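Projects > Fall Term > Reports

Keeping the Derkari Picker Running
Dagmar Kubíček, December 2022

My job was looking after the shelf-picking cell at Wistham, and the bottled coffee drinks gave me the most trouble. 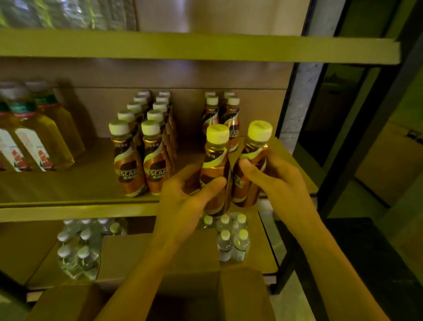
Weekly setup

I restock by hand, two Nescafé bottles at a time — slow, but the rows stay straight. Then I wipe the suction cup, zero the arm and run 90 test picks. In May the cup split after 1325 picks, so now I swap it at 500. Next up is the vacuum hose, it still whistles!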